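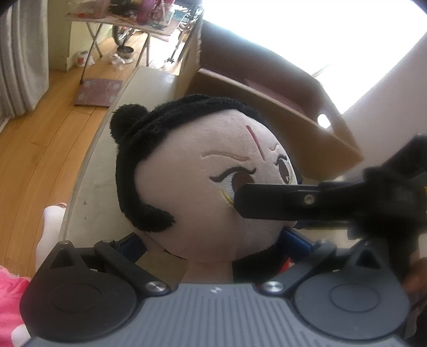
Plush doll, head with bun and embroidered eyes

How to clean the face of a plush doll?
Kazimír Jurčo
My daughter's doll has black fuzzy hair and a pale pink face. The face became a little grey this February. I am afraid the black colour will go into the pink. Can I put it in the machine?

Shiyu Liang
No machine. Take a damp cloth and a drop of mild soap, and clean only the face — test behind the neck first. Dry it 6 hours, hair upwards.

Baoshan Jin
I washed mine at 30, it was fine.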